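Home Talks Notes Groups Contact

Second baby, first child: notes for the Thursday talk at Kultel
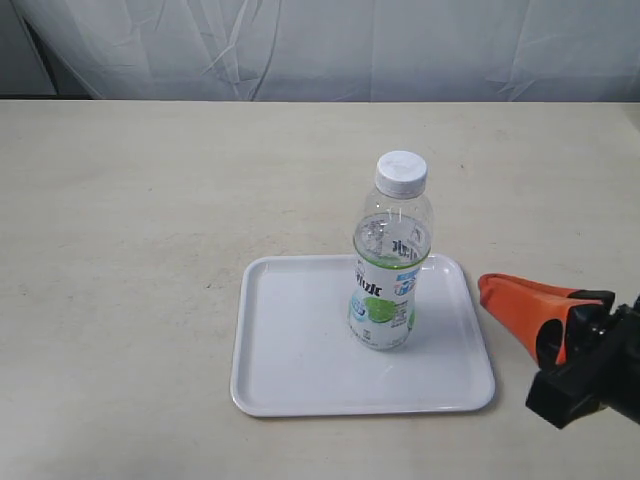 Setareh Rezaei wrote in after the last one to say that all the advice she got was for when the baby was already here, and what she wanted was what to tell a two year old at seven months gone, when he keeps asking if it's coming out today. Fair point. So start there, not with the homecoming.

START

Hello, thanks, toilets are down the corridor on the left. Phones on quiet but do answer if it's the babysitter.

Say who I am quickly. Three children, gaps of 22 months and then four years. Did it badly the first time. Not a doctor, not a midwife. If something worries you medically ring yours.

Ask for hands up: who's expecting, who's already got the baby home, who's just thinking about it. Adjust. If mostly already home, skip to the hospital bit and go fast.

TELLING THEM

When? Depends on age. Under two, not much before the bump is obvious. No sense of time. "In the summer" means nothing, "tomorrow" barely means anything. Three and up can hold on to it a bit, but nine months is a fifth of their life or something, do the sum if anyone asks.

They'll tell everyone. Be ready for the postman to know. If you're not ready for the postman to know, don't tell the child.

What words. Keep it plain. A baby is growing. It will be very small and it will cry and drink milk and sleep. Don't promise a playmate!! My eldest was promised a friend and got something that couldn't hold up its own head. He was furious, and he was right.

Setareh's question, is it coming today. What worked for us was hanging it on something they know. After your birthday. After the clocks change. When Granny comes to stay. Then when they ask, you ask back, has Granny come yet? No. Well then.

(Someone will say but what if it's early. Yes. Then you say it came early. They cope.)

Don't read them 15 books on new babies. One or two. Most of those books have a chapter where the older child is horrible and some children have never thought of being horrible untill they read it.

THE BED, THE ROOM, THE POTTY

Big one. Anything you're going to move, move it early or leave it well alone. Cot to bed: two months before, or after the baby's three months old. Not the week before. Same for potty. Same for nursery starting, if you've any say in it. If everything changes in the same fortnight the baby gets the blame.

Kaan Değirmenci's story, he says I can use it: moved his daughter out of the cot in March, baby born nine days later, put in the cot, daughter climbed in on top of her brother every night for a month. Nobody hurt. They bought a second cot in the end. Pause for laugh. Don't rush the next bit like last time.

Dummies. Don't take the dummy away now. You can have that fight next year.

THE BIRTH ITSELF

Who has the older one. Have a first person and a second person and make sure the second person has a key. Do a practice sleepover if they've never had one. A practice in daylight isn't a practice.

Write the routine on one side of paper. ONE side. Mine was 4 pages, my mother-in-law didn't read it and everyone was fine. What goes on it: what they eat for breakfast, name of the toy they sleep with, the song, whether the door's open or shut, doctor's number.

If labour starts at 3am, do you wake them to say goodbye? Split opinions. We did with one, didn't with the other. Tell them beforehand that they might wake up and Granny's there. Say it a lot, boring, like telling them it might rain.

Şengül Karakaya was in 72 hours longer than planned with her second. Older one rang twice a day and wouldn't speak, just breathed down the phone. She says don't force the talking, just chat at them. Tell them what you had for lunch. Good advice, keep in.

FIRST MEETING

The old tip: have the baby in the cot when the older one walks in, arms free. I still think it's a good tip. If baby happens to be feeding, it's not a disaster.

Let them come or not come. Don't film it if you can help it. Or have someone else do it and put the phone down after a minute. They know they're being watched for a reaction and some of them will give you nothing at all. Mine asked for a biscuit and went to look at the bed controls.

The present from the baby. Some people hate it, a bit of a fib. We did it, he wasn't fooled, he liked the digger. Up to you.

Visitors. Ask them to say hello to the big one first. Just text them before they come, people don't mind, they don't think of it. Keep a few small things in a drawer for when someone turns up with a parcel for the baby and nothing for the other. Doesn't have to be much. Stickers.

DRINK OF WATER. Check the clock. Should be at twenty past.

THE FIRST SIX WEEKS

The feeding times are when it all goes wrong. You're stuck in a chair and they know it. Ours drew on the piano. Feeding basket: a few things that only come out when the baby feeds. Tülin Altıntaş has hers next to the chair with a snack, a flannel and whatever she's picked up from the Zudum swap shelf that week, and it goes away again the moment the feed's done. Doesn't always work. Works more than shouting over.

Telly. Use it. I'm not going to stand here and tell anyone not to. Six weeks of extra telly won't do much.

Carrier or sling if you get on with one. Two hands free, go to the swings. If you don't get on with one then don't, pram's fine.

Going backwards: wetting, baby talk, wanting a bottle, wanting to be carried. Normal. Give them the bottle if they want it. They usually find it's boring. If you make a thing of it it'll last longer. If it's going on for months or you're worried, health visitor.

Rough handling. The hug that gets tighter. Don't leave them alone together, not even for the door. Take baby with you or take the big one with you. Show them what they can do: feet are good. Stroke the feet. Away from the face and it's something they're allowed.

"Be gentle" all day long. I counted once, 43 times before tea. Dreadful. Try saying what you do want, flat hand, soft hand, and try blaming the baby for less. So not "we can't go out because the baby's asleep". Say "we'll go after lunch". Same wait, no villain.

And sometimes say it the other way round, out loud, to the baby: you'll have to wait a minute, I'm helping your sister. Baby doesn't care. Sister hears every word.

TEN MINUTES

Ten minutes a day with just the older one. Phone in another room. They choose. Not an outing, not a treat. Give it a name so they can ask for it. Doğukan Tuncer calls his "shop" as that's all they ever play, she sells him the same tin of beans. He did it through the worst of the colic and says some nights it was six minutes and he fell asleep in the shop.

If you miss a day you miss a day.

MONEY BIT (short!!)

You don't need much for the second one. You've got most of it in the loft. A friend of ours spent 2,000 on a double buggy and a new nursery set and the older one refused to sit in the buggy from day one. Buggy board second hand. Try a borrowed one first. New mattress for the cot, check the car seat's age and that it's not been in a crash. Otherwise clothes come at you from all sides.

YOU TWO / YOU ONE

Don't skip this like in the autumn, two people came up afterwards wanting it.

You might miss the first child. Odd thing to say with them in the same house. I cried in the bath over it the night before I was induced. Thought I'd ruined his life. Lots of people feel it and it mostly goes. If you're low and it isn't shifting after a couple of weeks, tell someone, midwife or GP, don't wait for the six week check.

If you're a couple: one each at bedtime, swap over, even when the older one yells for the other parent. If you're on your own: bath them together as soon as the baby can be in the bouncy chair on the mat, and lower the bar on supper. Beans. Toast. Beans.

Will I love the second as much. Yes. It can take longer to arrive because you're busier. I'd got a cold and it took me till March.

QUESTIONS, likely ones

Should they come to the scans? Would leave it. If it's bad news you don't want to be managing a toddler. Also they get bored.

Same bedroom? Not till the night feeds calm down, unless you've no choice, and then it's suprising what they sleep through.

Older one ignoring the baby completely? Fine. Leave it be.

Twins as the second? I don't know! Send them to Şengül's table, her sister had twins.

How long till it's normal? We said four months when we stopped talking about it as new. Other people say a year. Don't promise.

END

Sheet by the door with the phone numbers, take one for a friend. Tea and the Delić pastries at the back, cheese ones are by the window. Children's things that got left last time are in the box marked Zokotier, please look, there's one very good coat.

Next one is on fussy eating, Tülin doing it. Chairs stacked in fives please.

18 shares 6 comments

Kultel Family Evenings | Contact the desk | Back to top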